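Grero Haslinger hand-teach kit
Show it the job. It does the job. No code for the basic stuff.

In stock, ships from Ratlow. Orders in before 3pm on a Wednesday go out same day, other days bear with us.

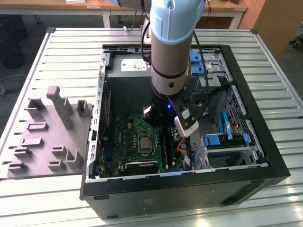
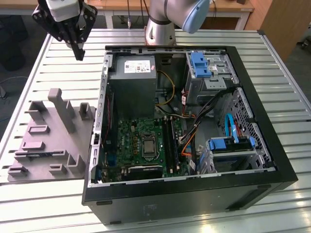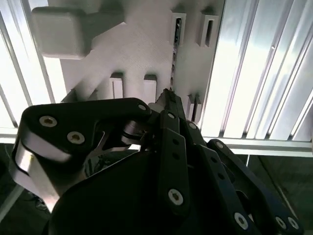 Two ways to teach. Lead-through: press the button on the wrist, arm goes slack, move it with your hands, let go, point saved. Or remote: sit at the leader handle, watch the screens, drive it from there. You can mix both in one recording, most people do. Rough moves by hand, fine bits on the handle.

What you get
Leader handle with foot pedal
Teach button, clips round the wrist
Controller box with the Anumum recorder loaded
15 m cable (longer on request, ask Veerle)
Quick start sheet, one side of A4

Storage: 600 recordings before it wants clearing out. Export to a stick or over the network. Name them as you go, you wont remember which was which.

Price 3480 euros ex VAT. Arm, grippers and table not included. Extra leader handle 600 euros.

Good to know
Go slow on the first few goes. It copies your wobbles too.
Re-record just the bad section, no need to start over. Hold pedal, scrub back, let go where you want to pick up.
Swapped the gripper? Redo the weight setting first or the arm will drift when you free it. Takes a minute.
Fix the workpiece down. If it moves between recording and playback, so does your luck.
Firmware update in March changed the pedal: double tap is now pause, used to be delete. Older sheets still say delte, ignore.

Training: half a day with Jeanine Koster or Dirk Boersma, at yours or ours. Bring your own parts.

Returns within 30 days, in the box please, with both cables.

Questions before ordering: Špela Dimitrov, sales desk. Repairs and spares: Liesbeth Dekker.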